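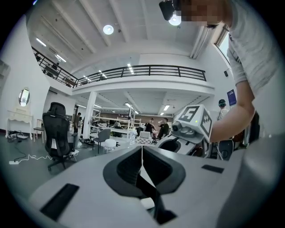

Orden opens repair and refill counter at Valtside

Household goods retailer Orden has opened a repair and refill counter at its Valtside shop, following a trial that ran through the winter. Customers can bring in small household items for mending, buy spare parts singly and refill their own jars and bottles with dry goods and cleaning products.

The counter is open from 9.30am until 5pm on every day the shop trades. It takes up the former gift wrapping area on the ground floor, next to the Nimel Street entrance, and can be reached without steps.

During the trial, staff took in 2,753 items. Kitchen goods made up the largest group, followed by lamps, clocks and storage boxes. Most of the jobs were small ones – a missing foot, a loose hinge, a lid that no longer closed – and many were finished while the customer waited.

Digby Whitelaw, head of retail at Orden, said: "We sell a lot of things that ought to last for years, and it has always bothered me that a customer might throw one away over a part that costs less than a cup of tea. The trial told us that people will come back to the shop for that part if we keep it in a drawer and know where to find it. Valtside was the obvious place to start as it has the floor space and a team who wanted to do it."

The counter keeps 400 different spare parts in stock. These include jar lids and seals, knobs, handles, cupboard catches, lamp switches and rubber feet. Parts not held in the shop can be ordered from the Orden warehouse and are normally ready to collect within a week. There is no minimum spend, and items do not need to have been bought from Orden.

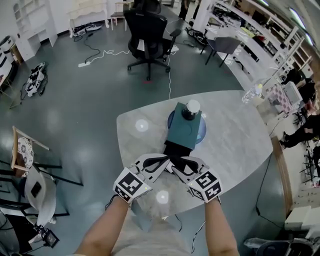

A box and a lidded jar on a table.

Prices are fixed and are shown on a board at the counter. A basic repair costs £4 plus parts. Customers are told the full price before any work begins, and there is no charge if the item cannot be mended. Orden will not repair gas appliances, microwave ovens, anything with a damaged mains cable or anything with a cracked glass body.

The refill side of the counter carries 24 lines at present, among them rice, lentils, oats, ground coffee, washing powder and washing-up liquid. Customers may bring any clean container with a lid. Staff weigh it empty, write the weight on a label and charge only for the contents. The label can be left on for the next visit. Anyone without a container can borrow a jar for a deposit of £2, paid back on return.

Labels and scales for the counter have been supplied by Ichikawa, which also provides the tills in all Orden shops. The same label can be read at any till in the building, so customers do not have to queue twice.

Sunita Khurana, manager of the Valtside shop, said: "We moved the refill bins twice during the trial. At first they were too close to the door and people with pushchairs couldn't get round them. Then they were too far from the scales. We think we have it right now, but if customers tell us otherwise we will move them again."

Three members of the Valtside team have been trained in basic repairs. Training was led by Lejla Ristić, who spent nine years in Orden's returns department before moving to the shop floor. A fourth member of staff will join the counter in May.

Ms Ristić said: "Please bring the broken piece with you, even if it looks useless. It is much easier to match a part when we can hold the old one up against it. If you have lost it, a clear photo and the width in millimetres will usually do."

In a customer survey at the end of the trial, 97 per cent of those who replied said they would use the counter again. The most common request was for longer opening hours. Orden is looking at a late opening on one evening a week and will make a decision in the summer.

There are no firm plans to open counters in other Orden shops. The company will look at the first six months of results from Valtside before deciding.

Repairs cannot be booked in advance. Larger items, including chairs and small tables, should be discussed with staff by phone before they are brought in, as storage behind the counter is limited. Repaired items are kept for 30 days.

ENDS

Notes to editors

Orden sells kitchen, storage and household goods through its shops and by post.

Interviews with Digby Whitelaw and visits to the counter can be arranged through Azra Dimitrov in the Orden press office. Questions about stock and suppliers should be sent to Zoriana Antoniuk, buying manager.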